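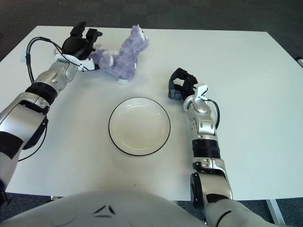 *Two-armed robot at the Duan table with a plush toy and an empty plate.*

The **Duan Project** is a student robotics project at Ellavum Technical College. It was started in February by Kaiwen Luo and Yanling Xu as part of a course in robot handling taught by Masanobu Nakajima. Teams program a two-armed robot to place soft objects on a plate.

## Task

Each run uses one plush toy and one round plate on a white table. The toy must end up on the plate with both grippers clear of it. 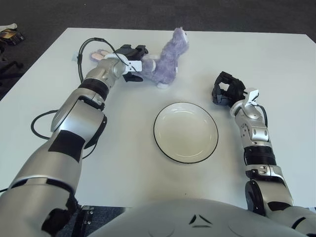

A run is scored from 0 to 100. Points are taken off for dropping the toy or shifting the plate. Teams have 6 runs each, and the best 2 count toward the course grade.

## Control software

Motion is planned in Rerusine, a package written by Unai Soler for an earlier class. It handles the two arms as separate chains and checks them for collisions. 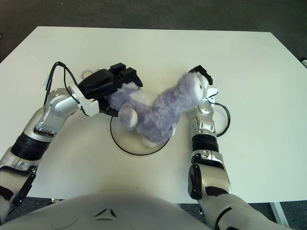 Grip force is set by hand for each object. The passing score is 68. Jianguo Han maintains the run logs.

## See also

- Danier (course project)
- Bimanual manipulation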